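Packaging and Storage of Drinking Water: Notes for Unit 3
By Usa Kaewsai
15/06/2019
2 comments | 10 shares

Most bottled water is sold in PET, a light plastic that can be recycled. It is cheap to move and does not shatter. Its weak point is that gas passes slowly through the wall, so fizzy drinks go flat sooner in it than in glass.
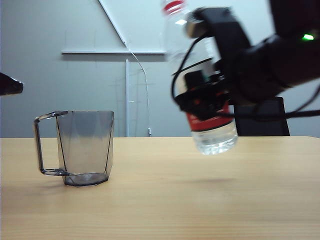 Photo: Jindesmont Teaching Collection

The cap matters as much as the wall. A poor seal lets in air and smells from the store room. Keep stock off the floor, away from paint and cleaning fluids, and out of direct sun. Store rooms that reach 60 per cent humidity can spoil paper labels and cartons.

Once a bottle has been opened, treat the water as fresh food. Pour it out and do not drink from the neck if it is to be shared. 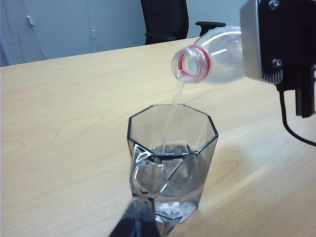
Glass

Glass lets no gas through and adds no taste. It can be washed hot and used again many times, but it is heavy, and transport costs rise with distance. Read the Foltov case study before the August session and note how the return scheme was paid for.
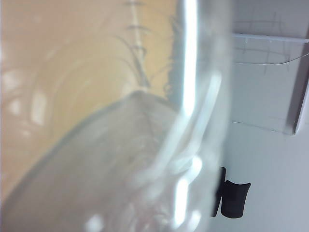
Fig. 3. Light on clear glass, close up.

Related items
Labels and Date Marking
The Grindevmont Spring: A Short History
Riedl on Returnable Crates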